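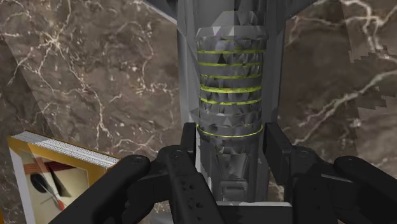 3.2 Fermentation trials

Two yeasts, same wort. Batches pitched in September at the Brollmont pilot brewery, 22 liters each. Bellus dropped clear fast – Drenitz stayed hazy well past packaging. Bitterness scores close, no real diffrence between yeasts. Aroma was another matter: panel picked Drenitz as fruitier in 77 of 300 tastings, Bellus in far fewer, rest undecided. 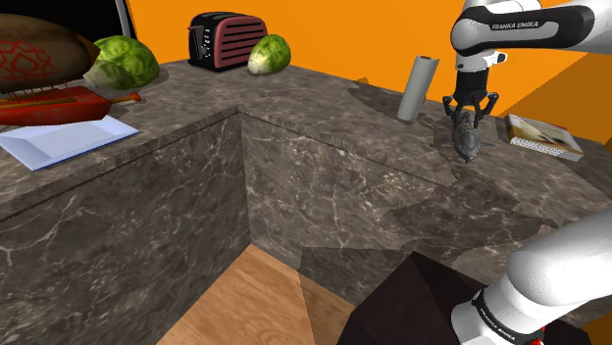
Figure 2. Countertop with model airship, orange wall behind.

Cans stored cold until 7th December, then opened. Some loss of hop aroma in both. Dry hop timing not varied, so cant say if that matters – see Giannakopoulos method for the oxygen readings, which we followed without changes.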